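The Long Life of a White Work Surface
What wears out a tabletop, and what the test reports leave out 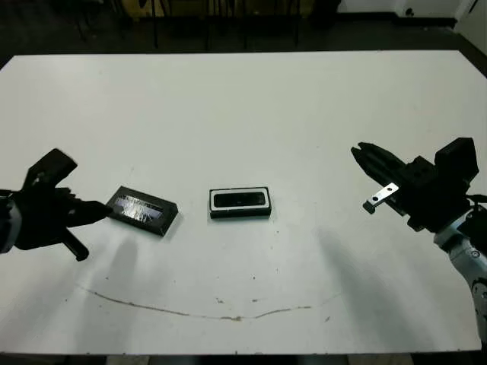 A work surface in daily use fails slowly, and it usually fails in the top tenth of a millimeter. The legs hold, the joints hold, and the core stays flat within any tolerance a user would notice. What changes is the finish. It loses gloss in the places where hands and objects travel, picks up fine scratches that hold dirt, and turns a slightly different color near windows. By the time someone asks for a replacement, the table underneath is often good for another decade.

White finishes make the process easy to follow. Dark rubber, pencil, shoe polish and metal all leave marks that show against white and vanish against gray. Many of these marks are deposits and can be lifted with a damp cloth and a mild cleaner. A scuff from a black rubber foot is material left behind by the foot. A scratch is material taken away from the table. The two look much the same from standing height, and maintenance crews tend to treat them the same way, with an abrasive pad. The pad removes the deposit and leaves a dull patch that collects the next deposit faster.

Firinon, which refinishes office and workshop furniture, keeps an intake log for every top that comes through its shop. The log now covers 2,367 tops. Each is rated on arrival for edge damage, surface wear, staining and flatness. Surface wear is the most common reason given by the customer. Edge damage is the most common reason a top is rejected for refinishing, and the customer has often failed to mention it.

The edge is where two materials meet. On most factory-made tops, a strip is bonded to a cut panel with hot adhesive, and the bond line is narrow. Water enters there first. Once the core has swollen, the face above it lifts by a small amount, and every object dragged toward the user strikes the raised line. Chipping follows. A top with a badly scratched face and a sound edge can be sanded, filled and recoated. One with a clean face and a swollen edge has to be cut down or scrapped.

Laboratory abrasion tests measure something narrower. A sample is clamped flat, a weighted wheel wrapped in abrasive paper runs over it, and the technician records the number of turns needed to break through the finish. The result is repeatable, which makes it useful for comparing one coating with another. It says little about a table used by a dozen people who slide boxes, lean on their elbows, and wipe up coffee with whatever cloth is nearest. Grit is the main difference. A single grain of sand under a box cuts deeper than hours of contact with a clean wheel, and the amount of grit on a table depends mostly on the floor, the doors and the cleaning schedule.

Aoki sells a two-part coating intended for shops that handle metal parts. It goes on in 2 coats, with light sanding between them, and needs 10 days before heavy use. The waiting period is the part customers skip. A coating that feels dry to the touch may still be soft enough to take a print from a heavy object left overnight, and the print stays once the film has hardened. Brender's competing product uses heat to shorten the cure, at the price of an oven large enough to hold a full-size top.

Gloss is a separate decision. A high-gloss white reflects overhead lights as bright bars, and people who work at it for a full shift complain of tired eyes. A matte white spreads the reflection but has a rougher surface at small scale, and that roughness holds oil from the skin. Most specifications settle on a low satin. Satin also hides repairs better than either extreme, provided the repair is blended outward to an edge or a seam. A spot repair in the middle of a large white top will show as a ring under side lighting.

Color matching is harder than it sounds. White pigment is stable, but the clear resin around it yellows with age and sunlight. A new top placed beside a four-year-old one will look blue. Sternetley, a furniture program that supplies shared workrooms, handles this by replacing tops in full rows and moving the older ones to rooms where they can stand together. The program revised its schedule in November 2022 and now inspects edges twice a year, with the second inspection in December, when the heating has been on long enough to open any weak bond lines.

The inspection takes 4 minutes per table. The inspector runs a gloved thumb along the full edge, checks the corners with a light held low, lays a straightedge across the center, and wipes one small area with a clean white cloth to see what comes off. Faces are scored last. A top that scores poorly only on its face goes back into service until a space opens at the refinisher.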